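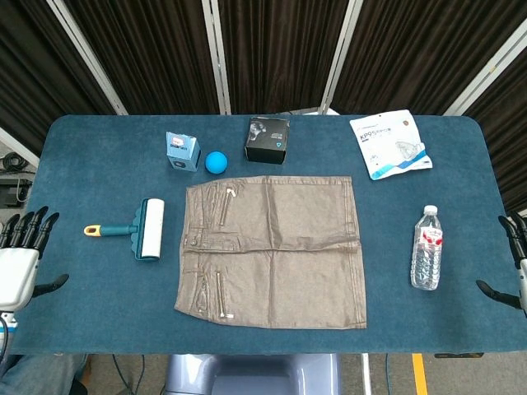 Head camera view, start pose, skirt task

tealbench
First proper go at garment perception on the humanoid and I'm chuffed with it! Segmentation splits the skirt from the felt cleanly, even along the hem. The grasp planner is another story – it keeps proposing the zip pulls as pick points. I've got 190 labelled start poses so far. Has anyone used Lolteo for cloth keypoints?

moss_kettle
Love this. We run Lolteo at 15 Hz and it's lovely on towels, less so on anything with pockets. It sees a diagonal zip as a fold line. I'd mask the shiny bits before you ask it for corners.

dunlin
Disagree about masking. The waistband button is one of the few things that tells you which way round the skirt is. Keep it all in and lower the grasp score near metal instead.

moss_kettle
Fair, but then you're tuning weights for every garment. I did that all through November and never want to again.

tealbench
I tried both tonight. Penalty version is better on orientation, masked version is quicker by 27 ms. Going with the penalty for now. The fold across the middle still fools it sometimes, mind.

harrow88
What about the clear bottle? Depth is usually rubbish on those, and it's lying right by the skirt. If the planner thinks that patch is free it'll sweep the arm straight through.

tealbench
Good shout – the Strobel depth filter fills the gap with table height, so yes, it'd plan through it. I'm adding a box from the RGB detector as a keep-out zone.

dunlin
Pad the box a bit, the cap sticks out past the label and detectors love to stop at the label.

harrow88
And post the config when it's tidy, please! I've roughly 900 old frames I'd like to rerun.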